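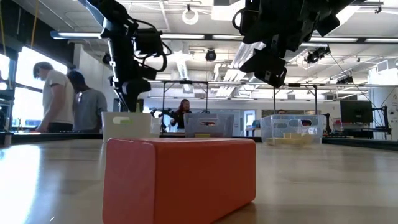
Right, I've read the Zurkora green bond prospectus so you don't have to. All 802 pages of it, if you count the annexes, and you should count the annexes. Thread.

Zurkora makes packaging. It wants to borrow for 6 years and call the borrowing green. The coupon is a touch lower than on its ordinary debt, and the gap is the bit everybody is cheering.

First question with any of these: what happens to the money? "Use of proceeds" runs to a page and a half. It says the cash will go to "eligible projects" and then defines eligible projects as projects the company considers eligible.

There is a list. Energy efficiency, water, "circular design", and a line at the end for "other initiatives consistent with the framework". I've seen looser wording, but I had to go back a few years to find it.

Also, up to a third can refinance spending that has already happened. The look-back period is three years. So a good slice of this bond may pay for a boiler that was switched on before anyone in treasury had heard of a green label.

Refinancing isn't a scandal, by the way. Companies do it all day long. But if the boiler was going in anyway, what did the bondholder's virtue buy?

People keep pointing me to the second opinion, which comes from Flurerar. Fine. I read that as well. It's 23 pages and it says the framework is "aligned" with the principles. The principles are voluntary. Being aligned with them means you wrote down your intentions in the right order.

Who pays Flurerar? Zurkora pays Flurerar. It's in the footnote on the second-last page, where such things live.

I'm not saying anyone has been bought. I'm saying I'd like the marker of the homework to be hired by somebody other than the pupil.

Now the pricing. De Haan ran the books and says orders were several times the size of the deal. Orders in this market are padded like a sofa. A fund that wants ten asks for forty, gets twelve and goes home happy. Treat the figure accordingly.

The lower coupon is real, I'll give them that. It's a few hundredths of a point. On this size of deal it might cover the lawyers, the reviewer and the launch lunch. It might not. I did the sum twice and got an answer either side of nought, depending on what you assume for fees.

What does the company owe you if it misses its targets? I searched the terms for a step-up in the coupon and there isn't one. I searched for an event of default tied to the green spending. There isn't one of those either, and the risk factors say so in quite cheerful language.

So if Zurkora spends the lot on a car park, you still get your interest and your capital back. Legally it's a plain bond with a leaf on the cover.

Someone will now tell me about reputation. If they misbehave, investors won't come back. Maybe. Vesham changed its allocation report halfway through the life of its bond, quietly moved a warehouse from one column to another, and then sold a second deal in September without any trouble. I looked for angry holders and found one letter.

That letter was from Svatopluk Kubíček, who manages a small fixed income fund and reads footnotes for pleasure, as far as I can tell. He asked Vesham for the energy figures on the warehouse. He got a link to the sustainability brochure.

I asked him what he made of Zurkora. "I would buy it as a packaging company's bond at the right price, and this is not the right price." That's about where I am.

A few replies already, so: yes, I know some issuers do this properly. Named projects, dates, audited spending, a coupon that goes up if they fail. They exist. They tend to have shorter brochures.

And no, I don't hold a short position — I can't even get a decent quote in the thing.

To the person asking about impact reporting: annual, "where feasible", until the proceeds are fully allocated. Allocation can be finished on day one if they lean on the look-back projects and then find something quick for the rest. After that the duty to report more or less stops.

What I'd want before paying up: a project list with addresses, a limit on refinancing well under a third, and an auditor's signature on the allocation report. I sent those as questions to investor relations on 6/12/19 and got an automatic reply thanking me for my interest in sustainable packaging.

If they answer I'll post it underneath, in full, including any bits that make me look daft.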